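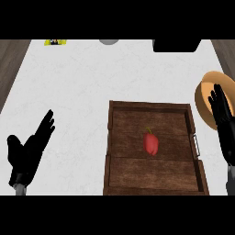

*Pale worktop with soft veining, dark wooden floor to the side.*

I bought the Fledeck worktop oil kit in December, after Jean Cowie lent me the end of hers to try on a chopping board. It comes as a tin of oil, a tin of wax, two cloths and a grey scrubbing pad. Our worktops are beech and had been left alone for far too long, so there was a dull patch by the kettle and black marks behind the taps.

The pad is the best thing in the box. It took the dull patch back in one evening without leaving scratches. The black marks needed proper sandpaper, and the leaflet should say so. It only says "prepare the surface", and that could mean anything.

The oil goes on thin and smells of very little. I left the first coat overnight and put on a second after breakfast. The leaflet allows four hours between coats, but at that point ours was still tacky near the window. A 100 ml tin did both coats on our short run with a bit left over. Anyone with a full kitchen will need the bigger size, sold at the Grivside shop.

I was less pleased with the wax. It is stiff straight from the tin, it smears if you use too much, and a hot mug left a ring in it within the week – the oil alone had stood up better. I have since taken it off and gone back to plain oil.

The cloths shed. Use an old T-shirt.

Rory asked whether it would do for his stone tops in Mudgway. It won't; the tin says bare wood only.

I would buy the oil and the pad again, separately if Fledeck sold them that way. Four stars for those, two for the wax.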